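A White Grid Tabletop for a Shared Workroom
Student project report, Dunbar Building, Bollthorpe 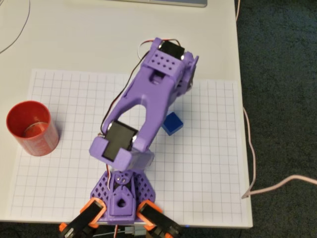 Say first what was wrong with the plain tops, one comment on our draft went, and ask whether a grid is any use to people who never measure anything. It also said that a white table shows every mark and that we had left this out of our plan. Both points were fair. We moved the section on the plain tops to the front and added a cleaning test.

1. Background

The workroom on the ground floor of the Dunbar Building is shared by several courses. The tables there are used for cutting card, drawing, gluing models, sorting small parts and a lot of ordinary homework. The plain tops are dark brown. Pencil marks don't show on them, and neither do small screws, clear plastic or black thread. The finish is shiny in places and reflects the ceiling lights.

We kept a short list of complaints during September. Most were about losing small items or about not having a straight line to work from. People lined up card against the table edge, but the edges are chipped and one of them is no longer straight. A few people brought their own cutting mats, which are too small for larger sheets.

2. Aim

We wanted to find out whether a white tabletop with a grid on it would make everyday work easier in this room, and whether it could be kept clean enough to be worth having. We did not set out to design a new table. The legs, the height and the position in the room stayed as they were.

3. Planning the surface

Our first plan was to paint the brown top white and rule the lines by hand. We tried this on a scrap board. The paint took well, but the hand-ruled lines drifted out of square toward one corner, and a grid that isn't square is worse than none. We dropped the plan.

We then compared two coverings ordered as samples. The Stinik sample had a hard finish and was easy to wipe. The Harnano sample was softer and less glossy, but it held on to pencil and had to be scrubbed. We wrote on both with pencil, ballpoint and felt pen, left the marks overnight and wiped them with a damp cloth. Pencil came off the Stinik sample at once. Ballpoint left a faint shadow on both. Felt pen stayed on both until we used cleaner.

The grid spacing took longer to settle than the covering. Close lines are good for measuring but tiring to look at when there is a sheet of notes on top of them. Wide lines are restful but not much help for lining up something small. We laid printed paper grids on a table and asked people to work on them for a few minutes. Most preferred the wider spacing once they had tried both, and so did we.

The full budget was 1045 dollars, which had to cover samples, materials, cleaning supplies and printing. We stayed under it.

4. The trial

The trial ran for 3 weeks. Anyone could use the grid table for whatever they were already doing. We left a notebook on the windowsill next to it and asked people to write down what they had used the table for and anything that annoyed them.

We also ran a timed task with classmates. They had to place paper rectangles at right angles to each other with even gaps, once on a brown table and once on the grid table. Half of them started on the brown table and half on the grid table, so practice would not favor one side.

5. Results

The timed task was faster on the grid table for everyone who took part except 2 people. Both of these used their own rulers on both tables and did not look at the grid at all. The gaps were more even on the grid table, including for the people who were slower.

The notebook gave us more than the timed task did. Card cutters liked having lines that run square to each other. Someone sorting beads wrote that the white was the best part and the lines made no difference. Several people used the squares to divide the table between them without having to talk about it, which we had not thought of. One entry said the lines showed through thin paper and got in the way of drawing. Another said the white was too bright next to the window in the afternoon.

On the question raised about our draft, people who never measure did use the grid, mostly to keep their things in one area. They did not use it to work out lengths.

6. Cleaning

The comment about marks was correct. Pencil dust shows on white by the end of a day, and glue collects dirt around its edges. Dry wiping moved the pencil dust around. A damp cloth followed by a dry one worked, and it took less time than we expected. Dried glue had to be lifted with a plastic scraper. We did not test solvents on the lines and would not advise it until somebody has tried them on a spare piece.

Cutting is the larger problem. A knife will score the surface, and a scored line on white turns gray and can't be washed out. We put a note up asking people to use a cutting mat on top of the grid. Most did.

7. What we would change

The grid should have numbers along two sides. People counted squares with a finger and lost their place. We would also put the table further from the window, or fit a blind, before judging the brightness again.

The timed task was too narrow. It tested lining things up, which a grid is bound to help with. A second task with small parts, such as finding and sorting screws, would have told us more about the white surface by itself.

8. Recommendation

We suggest changing one more table in the Dunbar workroom and leaving the others brown for drawing on thin paper. The cutting mats should be stored on the shelf closest to the grid tables. Leftover covering is in the flat drawer under the sink, rolled with the lines facing out.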